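Textiles in Service, Unit 4: Cloths, Towels and the Art of Folding Them
Handout for the Werkari housekeeping course, Berville site
Notes by Wilma Leemans, revised 22 Mar 2018

Bring last unit's sheet on laundry symbols. If you have lost it, Kristof Mulder keeps spares in the linen room and will hand you one with a sigh.

1. What we mean by microfiber

Very fine synthetic fibres, usually polyester with some polyamide. The label will give the proportions, assuming the label has survived. Two surfaces matter to us. Flat weave is for glass and taps. Looped, or terry, is for drying and for general wiping, and the loops are what pick up dust and water. They also pick up cotton fluff, crumbs and hair, and they do not give them back.

Weight is given in grams per square metre. Our heaviest drying towels are 900. The everyday ones from Van den Broek are 317, and dry far sooner on the rail.

2. Colour

At Berville blue is for general surfaces, red for toilets, green for kitchens, yellow for basins. The Andside site does it differently, as Andside does most things. If you are sent there, read the chart by the door before you touch anything.

3. Holding and folding

Take the towel by two upper corners, or as near to them as you can manage. The middle will sag, so move your grips apart until the top edge runs straight. Most crooked folds begin with someone who skipped this and then blamed the towel.
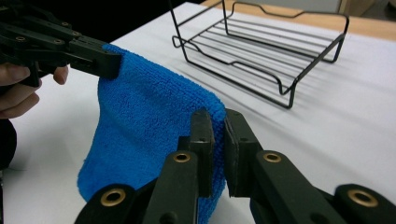

Fig. 1. Blue terry towel held at two points, with the sag between them.

Once the edge is straight, lower the towel to the table, long side towards you. Fold in half, smooth from the fold outwards, fold in half again. Labels go inside. A towel folded twice gives you eight clean faces to wipe with, and you should use all of them before reaching for another. Few people do. The laundry bill for September listed 711 blue towels, and the building is not that dirty.

4. Washing

Separate from cotton. No softener, ever, whatever your aunt says. Warm wash, low tumble or line, up to 15 towels in the small machine. Do not iron.

For next time

Fold one stack of blues at home or in the linen room and bring it in. Read section 2 again if you are going to Andside.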